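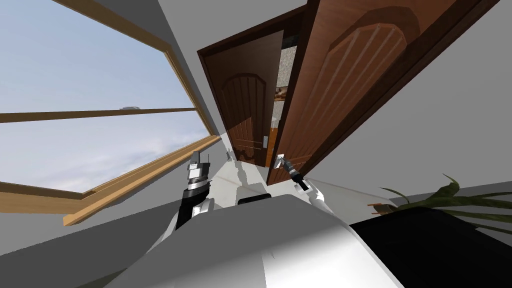
February 24, 2018
by Karine Chisholm

Search tips Go

Doors and home robots, what I learned the hard way

Quick one tonight, kids in the bath. Ours stopped dead in the hall doorway in November with the door half open and one arm still on the handle. Beeping. Fault 249, which the Medari book calls "grip load exceeded" and then gives you 4 lines on.

What had happened: door swells in damp weather, sticks at the top corner. Arm pulled, door didn't budge, arm pulled harder, door let go all at once and swung into the wrist. Chipped the panel. Dog was right behind it, fine, but only just.

So:

- Hit the stop button BEFORE you touch anything. Fingers don't go near the gripper while the light's on. My brother-in-law Tanner tried to wiggle it free live and got a pinched thumb, black nail for weeks.

- Don't yank the arm. Power off, wait 20 seconds, the joints go slack. Hold the arm up with your other hand or it drops on your foot.

- Plane or sand the sticking edge. Rub a candle stub along it after. Cheap fix and the one that acctually worked.

- Turn the pull force down. Factory setting is way too high for old wooden doors. Menu is under Doors, then Advanced.

- Wedge doors open when it's running. Rubber wedge, not a folded sock, the sock slides.

- Plants, boots, dog dishes away from the swing side. It'll back up into them if it gets a fright.

- Check the handle screws every month or so. Lever handles work loose from being pulled at the same angle all day.

Repair quote was $1,769 for a new wrist. Audrey-Anne at the shop straightend the old one for a lot less, ask before you pay for parts.

Still squeaks a bit on the left turn. If anyone knows what grease to use on the shoulder joint let me know, the book just says "approved lubricant".

20 shares | 4 comments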